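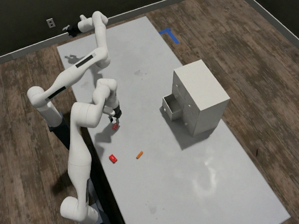
**What is the Skirkus Student Robotics Challenge?** It is a yearly competition in which school and college teams write the software that guides a pair of robot arms through everyday household tasks, first in simulation and then on real equipment.

**FARAH COLLEGE OPENS ENTRIES FOR THE NEW SEASON**

Oct 20, 2024 – Farah College, with the support of its industrial partner Zistavero, is pleased to announce that entries are now open for the second Skirkus Student Robotics Challenge. Teams of up to six students aged 16 to 19 may apply, and there is no charge for taking part.

This season's set task is named "Tidy Away". Each team must program the two arms to collect small objects from a mat and place them in the open drawer of a small chest. Marks are given for objects stored, for time taken and for the quality of the written log that each team keeps throughout the season.

All teams will use Flelusex, the simulation package prepared by the College's engineering department. It was released to schools in August and runs on an ordinary classroom computer. During the trial period, 38 teams completed 2,301 practice runs between them, and their comments have led to a clearer scoring screen and a shorter set-up guide.

Arnulfo Muñoz, Head of Engineering at Farah College, said: "Our students learn a great deal from a task that looks simple on paper. Picking up a small block is one problem. Deciding which arm should do it, and in what order, is quite another – and that is where good teamwork shows."

Aníbal Bedoya, Education Manager at Zistavero, said: "We were impressed by the standard of last season's logs. Several teams explained their failed attempts with great care, and we hope to see more of that work this year."

The winning team will receive a grant of £3,000 for its school or college, to be spent on engineering equipment. Finalists will also be invited to spend a day at the Zistavero workshop.

Entry forms and the full rules are available from the engineering office at Farah College. Teachers who registered for the trial need not register again, but should confirm the names of their team members on the new form.

**ENDS**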